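Two weeks with Sanna, Plandow's practice arm in software

The developer had used Sanna for two weeks when we spoke on a Saturday morning, and most of that time went to simulated grasping.
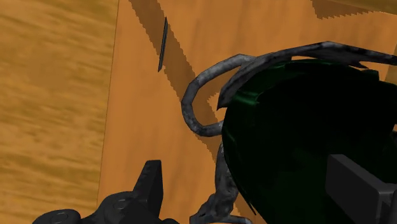

"I wanted to know if the wrist view was worth the money," she said. "The base package gives you one overhead view. With the wrist view you're right down at the board with the gripper, and you see how tight things get."

Sanna is a simulation service for people training robot arms. Plandow sells it by monthly subscription, 600 credits at a time, and a credit buys one run of a task. She used up her first batch in 7 days.

"That was my own fault," she said. "I left a batch going overnight with the wrong start pose."

She rates the objects highly. Many are awkward shapes, with curves and loops a finger can catch on. "If you only train on boxes, you get an arm that's good at boxes. I had that problem with Follov, the kit I used before."

Shadows are her main complaint. On the standard setting their edges come out in steps, like a staircase. A finer setting exists, but each run then costs 2 credits. She asked Plandow about it and was told to train on the standard setting and check on the finer one. She has started doing that and doesn't have results she trusts yet.

Setup took her an afternoon. The arm file from her lab at Prilluvstead loaded on the second try, after she fixed a joint limit. The manual covers this in two lines, and she would like a full page.

Would she renew? "For another month, yes. I have a grasping task to finish, and I'm not moving it to something else halfway through. After that I'll look at the price again."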